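The Long Wait in Trasham

Viorica Pîrvu has been acting deputy minister for border trade for eight months, and the word "acting" is still on her door in tape. She doesn't mind the tape. What she minds is the phone, which rings whenever somebody in Garnasari remembers that there is a treaty.

The treaty covers 200 miles of river, 3,000 truck permits a year and the question of who dredges. Garnasari signed it in July. Sastov signed it the same afternoon, then discovered a parliament.

"We were told it was a formality," said Unai Ortuño, the Garnasari envoy, over a lunch he described as working. "I have been in Trasham for six of these formalities. I know the waiters' children."

His opposite number, Valeriano Iglesias, takes a longer view, as a man can when his side is the one stalling. Sastov's lawmakers want a say over the permits. They also want a say over the dredging, the wording of the preamble and, in one amendment, the color of the buoys. Iglesias defended the buoys for most of an hour and then asked that his defense be off the record. We compromised on this sentence.

The two governments have not stopped talking. They have stopped talking about the river. The last round went to seating, and the one before it to whether the seating had been agreed. Pîrvu keeps both sets of minutes in the same folder and says she has never mixed them up in a way that mattered.

Meanwhile the trucks wait. Drivers on the Sastov side buy their own coffee and their own lawyers, and the lawyers are cheaper.

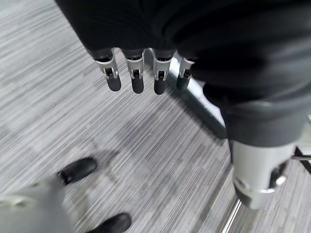
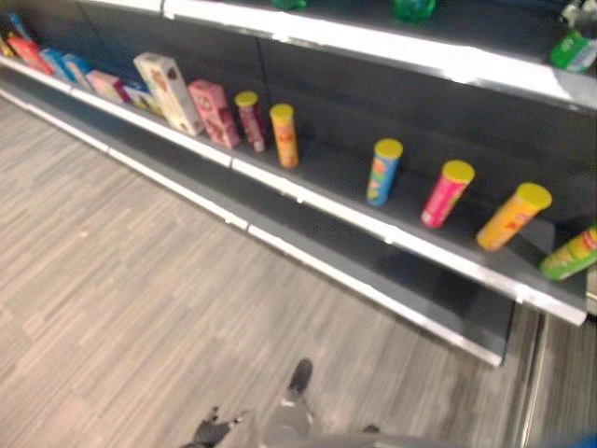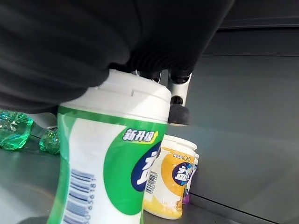

What the Hawks Want

Encarnación Alcaraz, who leads the opposition in Sastov, would like the treaty torn up, ideally on a stage. She calls it a surrender of the east bank. Asked which part of the east bank, she offered to send a map. It came, and it was of the west bank.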